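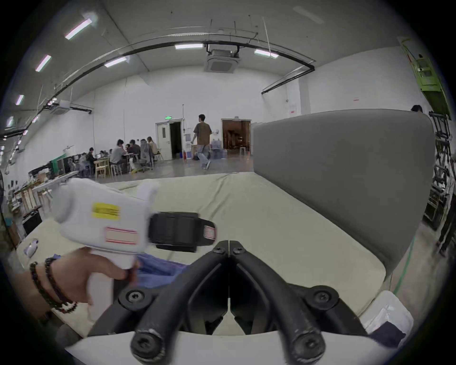 흰색 손잡이를 쥔 손, 뒤쪽은 파란 천.

스코우, 욕실용 무광 타일 4종 10월 출시

타일 업체 스코우(Skov)가 10월 욕실·주방 벽용 무광 도기 타일 신제품을 내놓는다. 제품명은 '라트몬트(Latmont)'. 색상은 4가지. 모래색, 회녹색, 짙은 남색, 백색. 모양은 직사각과 육각 2가지로 나온다.

기존 유광 제품은 물때 자국이 잘 보인다는 불만이 많았다고. 제품 담당 할도라 라데포게드는 "샤워실 벽에 붙여 놓고 매일 닦지 않아도 되는 표면을 원했다"며 "광택을 낮추는 데 시간이 제일 오래 걸렸다"고 말했다. 유약 배합만 7번 바꿨다는 설명.

바닥용은 이번엔 빠졌다. 미끄럼 시험이 아직 안끝났기 때문. 회사 측은 내년 봄 이후를 보고 있으나 일정은 미정이다. 벽난로 주변 시공은 가능하지만 불길이 직접 닿는 안쪽은 제외. 수영장도 안 된다.

판매는 전국 대리점 6곳에서 먼저 시작한다. 온라인은 그 다음. 가격은 아직 공개 전으로, 육각형이 직사각보다 조금 비쌀 것으로 보인다. 줄눈재는 별도 구매. 같은 색 계열로 맞춘 줄눈재 '네르넥스(Nernex)'도 함께 들어온다.

시공업계 반응은 엇갈린다. 욕실 리모델링을 주로 하는 프라나브 나바라트남 씨는 "색은 좋은데 무광은 줄눈 작업할때 얼룩이 남기 쉽다. 바로바로 닦아내야 한다"고 했다. 반면 인테리어 디자이너 시리폰 스리웡 씨는 회녹색을 꼽으며 "작은 욕실에 써보고 싶은 색"이라고 평했다.

견본은 대리점에서 무료로 받을 수 있다. 1인당 2장까지. 남색 견본은 물량이 적어 조기 소진될수 있다고 한다. 기존 유광 제품은 재고가 있는 동안 계속 판매하며, 추가 생산 여부는 연말에 정한다.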